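Speaker notes: Choosing a hand, one slipper at a time
Bilville robotics meetup, December 23, 2023

Opening
Hi everyone! Start with the question I get most: why slippers? They bend and they come in pairs, and a hand that's great with blocks can look hopeless with one (ask who has tried!). We compared 2 controllers, Skukico and Fimitard, on the same arms and the same multi-fingered hands. Leave this up while people settle.

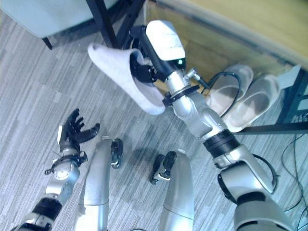

What we compared
Skukico closes to a set position. Fimitard closes until the motor current rises, then holds. Same task for both, 900 attempts in all. Say the number slowly, I'm proud of it.

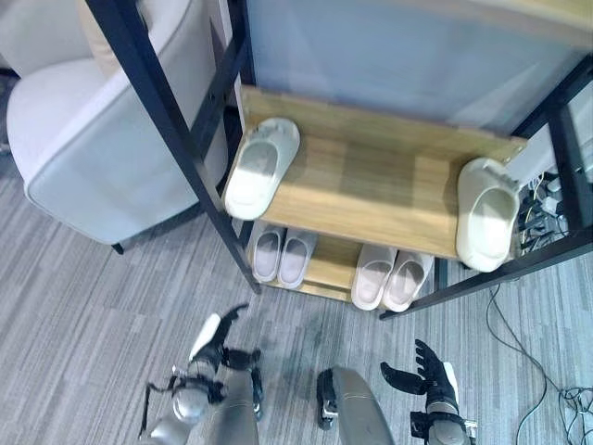

Shelf height changed our results more than I expected. Fimitard did better up high, Skukico was happier near the floor, and I'd love to hear theories. A sandal hanging partly over the end of the top board is a fun case, with its sole open to a grab from below. Mention the 7 start poses.

Getting between pairs

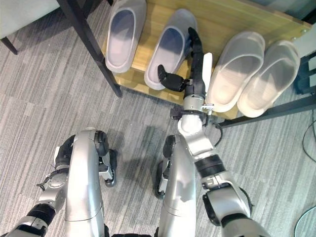 Approach angle is my favorite part, so don't rush! Engelhardt wrote our planner, and it treats the thumb as a separate obstacle. With the hand in the gap between the gray pair and the cream pair, a bent thumb ends up right by the next slipper's edge. Planning for it added 130 milliseconds. Worth it. Take questions on cables last.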